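Uvton Dressing-Up Library
Progress report to the Ranasinghe Fund
18th June
Prepared by Bimla Chaturvedi, project co-ordinator

Dear all,

Thank you for your patience while I got this written. I had meant to send it a fortnight ago, and then the boiler went at the Sorau Street rooms and everything else had to wait while we moved the wool costumes somewhere drier. They are all well, you will be glad to hear, and so is the boiler now.

You will remember that your grant was given to help us lend costumes and accessories free of charge to schools, drama groups and families in and near Uvton, and to teach people to mend and alter what they borrow. I will take the lending first, as it is the part you asked most about when we met.

Lending

We have now made 1,000 loans under the grant, a figure we had hoped to reach by August, so we are ahead of ourselves. The thousandth was a badger suit with a rather tired tail, borrowed by a school that has had it before and is very fond of it. Schools are still our biggest borrowers by a long way. They come in great waves before the end of each term, and in between we have quiet stretches when we can get on with washing and repairs.

What has surprised me is how many families come in now. When we began I imagined they would want us for book day and perhaps for a wedding with a theme, but a good number come simply because a child likes dressing up and the house is too small to keep a trunk of clothes in. One grandmother takes a different cloak home each visit and brings it back beautifully pressed, which is more than I can say for the amateur operatic people (whom we love dearly, and who have promised to do better about the greasepaint).

Returns have been good. Things do come back late, and I have stopped sending the stern letter, as it only frightened the people who were going to bring their things back anyway. A telephone call does the job more kindly. We have lost one pair of spats and a bishop's mitre, and I still have hopes of the mitre.

Accessories

In the first year we rather neglected the small things. A costume went out on its hanger and the borrower was left to find the beads, the gloves and something to do the hair with, and of course what came back to us in the feedback forms was that the small things were what people could not find. So part of this year's money has gone on a proper accessories section, with hats and gloves kept by size and hair things kept by colour, so that a teacher dressing a whole row of flowers or fishes can match them up without turning out every box we own.

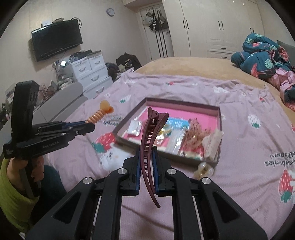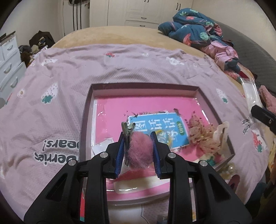
Hair clips in maroon, orange and silver, the silver one with a pink pompom.

The rule we have settled on is that anything worn on the head is cleaned on its return before it goes back on the shelf, and that includes hats, which are a nuisance to do well. Felt ones are brushed and aired, straw ones are wiped, and the bonnets go in a pillowcase on a gentle wash. It adds a day to each return, and I have put a note on the booking form to say so. We have had no complaints.

Mending evenings

These have been the happiest part of the year for me. We planned for a few people round a table and we now have a regular group of 20, which is as many as the room will hold with the ironing boards up. We began with buttons and hems and have gone on to zips, linings and, by popular demand, ruffs. I had never made a ruff. I have now made several, and the third was nearly round.

Some of the group have begun taking repairs home for us, and this has cleared the mending rail for the first time since we opened. Two of the younger ones are at work on a set of waistcoats cut from old curtains, for the Flidska Players' summer show, and the Players have kindly offered us the waistcoats to keep afterwards.

Money

The full accounts are attached as usual. Of the sum you gave us for this year, £3,000 is still to be spent, and it is set aside for new rails and the second sewing machine. I held off buying the machine while there was a chance of a good one coming to us from the college, but the college has decided to keep it, so I would like to go ahead this summer if you are content. The cost of laundry is higher than I had planned for. I have met the difference from donations and will ask for a more sensible amount next time.

What has not gone so well

The online catalogue is behind. I had thought we could enter everything during the quiet weeks, but each piece wants measuring, and measuring a crinoline is a job for two people and a good deal of floor. The menswear and the animals are finished. Gowns are half done. I would sooner have it slow and correct than send somebody home with a tunic that will not go over their shoulders, but I know it was promised for the spring and I am sorry for the delay.

We also had to give up our stall at the market — the wind got into the gowns and it really was not fair on them. We are looking at the foyer of the library instead, and they have been very welcoming.

Next steps

We hope to finish the gowns before August and open the catalogue to borrowers shortly afterwards. The autumn mending evenings are already being asked about, and I should like to try an afternoon session as well for those who do not care to be out after dark. If any of you would like to come and see us, please do. Mornings are best, and there is always tea.

With warm wishes and many thanks,

Bimla Chaturvedi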